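Home | Projects | Reports | People | Contact

Progress report, packing room automation, Dusstead site
Prepared for Zendport by Duyên Nghiêm
9/8/21

Hi all,

I know the last report was mostly tables, and a couple of you told me (nicely!) that you'd like to hear more about how the work is going for the people in the room. So the spending sheet is attached separately and I'm going to use these pages to talk.

Quick recap for anyone new on the list. Lernach packs fruit baskets and mixed snack boxes for offices. Your grant pays for one arm with a hand on it, the training hours that go with it, and half of my time. The arm is meant to take over the single-piece picks, the apples and pears and oranges that go in one at a time, all day long. Those are the picks our packers complain about most, and after two shifts on the line myself I'm with them completely. My wrist hurt for days.

We have 13 packers at Dusstead and 6 of them have now finished the operator training. I'd hoped for more by this point, but June was our busiest month and pulling people off the line for a morning just wasn't going to happen. The ones who've done it are already showing the others bits and pieces on breaks, which I didn't plan and am very happy about. 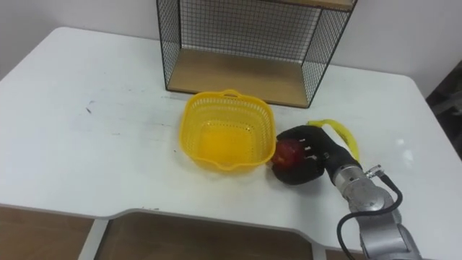 Apples were the first fruit we took on, mostly on the packers' advice. They're firm, they're forgiving, and a bruised one gets eaten in the break room anyway. The hand wraps its fingers right around the fruit and holds it against the palm, and that grip took far longer to settle on than I told you it would in the spring. We tried fingertips only for a while and the packers hated watching it. We're also practicing with a basket that has a wavy rim, like the yellow one, so the approach over the edge gets worked on early and we don't find ourselves relearning it later. Pears come next, and I'm a little nervous about pears.

Now the people side. When we started, the main worry in the room was jobs, and I don't want to pretend that's gone away. Management put it in writing that no hours will be cut during the grant period, and I read that letter out loud at the start of a shift. It helped some. What helped more was letting packers stop the arm whenever they like without explaining themselves to anybody. We logged 21 stops in the first week of that rule! Most were for things I would never have spotted, like fruit going in stem down, which customers apparently write to us about.

The jobs themselves are shifting a bit too. Two packers now split the setup work each morning, and they've asked (fairly, I think) whether that should come with a different pay grade. I've passed it on to the site manager and I don't have an answer yet. If Zendport has seen how other grantees handled the same question, please send it my way.

Things that are behind: the written guide is still a pile of notes, mine and theirs, in three different notebooks. The Org people want the safety sign-off in a new format, so I'm redoing pages I thought were finished. And we haven't run the arm next to a full line at full speed. All of our sessions so far have been slow ones, one piece of fruit at a time, with someone standing by.

Things I'm pleased with: the mood, mainly. People wander over and ask questions now. One of our longest-serving packers, who told me flat out at the start that she'd have nothing to do with it, has become the pickiest judge of a good placement we've got, and I've started asking her before I change any settings.

For the next stretch I want to get the rest of the packers through training, start on pears, and turn those notebooks into something a new hire could follow. I'd also like to move 2 of the unspent travel days over to training cover, if you're okay with that. A yes by email is fine.

Come visit if you're nearby. There's usually fruit.

Duyên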